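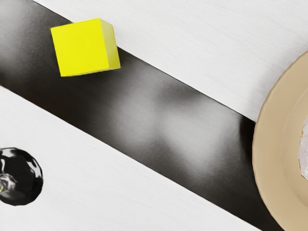
# Chapter 4: Rules for Simulated Trials

A simulated trial is worth as much as its written record. If a second team cannot rebuild the trial from the record and obtain a comparable result, the first result should not be quoted in a safety case, a purchase decision or a published table. This chapter sets out the rules that make such rebuilding possible. It deals with tabletop handling tasks, in which an arm picks up, moves or puts down household objects on a flat surface, but most of the rules carry over to bench assembly and packing.

The chapter follows the Jindari code of practice, drafted under Kerubo Mfinanga and now in its second edition. Where the Firnard rules differ, the difference is noted in the margin. Readers who work under Firnard should treat the stricter rule as binding.

## 4.1 Terms

**Task object.** The object that the instruction names and the arm is expected to move.

**Bystander object.** Any other object on the surface. A bystander may be touched only if the task sheet allows it.

**Covering.** A mat, cloth or runner lying on the surface. A covering is recorded separately from the surface, as its colour and friction may differ.

**Straddling placement.** A start position in which an object rests across the edge of a covering. Straddling placements are permitted, but the height of the covering must be stated. A covering modelled as a flat picture has no height and must be declared as such.

**View.** The output of one virtual camera at one time step. An object that lies partly outside a view is still part of the trial and must appear in the object list.

## 4.2 What the record must contain

The minimum record has four parts: the object list, the start positions, the physics settings and the lighting settings. The last of these is the one most often left out. Mylene Cruzado's review of the Fajardo trials examined 314 records and found that 189 gave no lighting settings at all. Glare on a dark covering, or highlights on glass, can change what a vision system reports even when every object stays where it was. A record without lighting settings is therefore classed as incomplete, whatever the outcome of the trial.

Start positions are given in metres from a fixed corner of the surface, with rotation in degrees. Phrases such as "near the plate" may be used in the instruction to the robot. They may not be used in the record.

## 4.3 Contact with bystanders

Contact is judged from the simulator's contact log and never from the rendered view alone. Under the Barnent scale, used throughout this book, a contact that leaves the bystander in its start position is graded minor. Any lasting shift, tilt or fall is graded major and ends the trial. The grading of contacts with food and glass is treated in section 4.5.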